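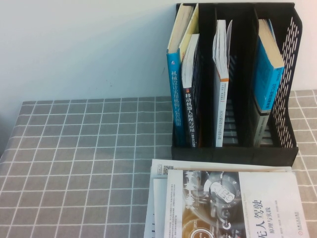 This page was last changed in November, at 4:26 p.m.

Desktop file organizer

A desktop file organizer is a small open rack with upright dividers, made for folders and magazines. I use mine for books, and so does pretty much everybody I know (sorry, folders!). Some people call it a magazine sorter or a book rack, and I've given up arguing about which name is right.

Most of the ones I've owned were plastic, with a flat base and side panels that slope down toward the front so you can grab a spine without fishing around. The black one with the slotted lattice side is my favorite style – dust falls through the slots and you can wipe it off the table later.

Filling one

I like a few books per compartment, three at most if they're thick. The blue paperback on the left, 机械设计实用机构与装置图册, is a picture book of mechanisms, more or less, and I keep it next to the navy 移动机器人原理与应用, on mobile robots. Thin paperbacks lean, so I give them a slot to themselves or wedge them in with a fat neighbor. Push the whole thing back against a wall and it won't creep when you pull a book out.

Sizes

My old Bistska has slots almost 42 mm wide, and the Kimuvton ones are wider. Adaeze Bassey wrote to tell me she files sheet music in hers, which I'd love to try!

See also: Bookend, Letter tray, Magazine holder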